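Chapter 7
Grinding and Dosing

After reading this chapter, the student should be able to explain how grind size affects extraction, adjust a burr grinder in a guest-service setting, and keep a simple dosing record.

7.1 Why the grinder comes first

Students who enter the beverage service program at Cinbridge often expect the course to begin with the brewing machine. The faculty places the grinder ahead of it. A brewer can only work with the coffee it is given, and coffee that has been ground unevenly will taste both sour and bitter in the same cup. The small particles give up their flavor too quickly, and the large ones hold most of it back.

Two kinds of grinder are found in small lodging kitchens. The blade grinder chops the beans for as long as the button is held down. The burr grinder crushes them between two toothed surfaces set a fixed distance apart - this distance is what the operator changes when turning the collar. The exercises in this chapter use the Viletti 712, a burr grinder with 30 settings. Students who train on the older Ernard model should consult the conversion table at the end of the chapter.

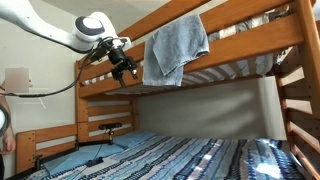 Grind settings should be chosen for the brewing method and then corrected by taste. A coarse setting suits the press pot, a medium setting suits the drip brewer, and a fine setting is kept for espresso. Noise must also be considered when a grinder is placed. In a hostel or family lodge, where guests sleep in wooden bunk beds with a towel hung over the upper rail, the breakfast kitchen may share a wall with the sleeping rooms, and grinding before seven in the morning will bring complaints. The operator in such a house should grind the evening before and store the coffee in a sealed container, accepting a small loss of aroma.

7.2 Measuring the dose

The dose is the weight of ground coffee used for one brew. It is measured on a scale and never by the scoop, as a scoop of dark roast weighs less than a scoop of light roast. For the first exercise, weigh out 20 grams of whole beans, grind them at the middle setting, and weigh the result. Any difference is coffee left inside the grinder - the Haddad workbook calls this retention - and it should be entered in the second column of the dosing record.

Brush out the burr chamber before changing to a different coffee. Unplug the grinder first.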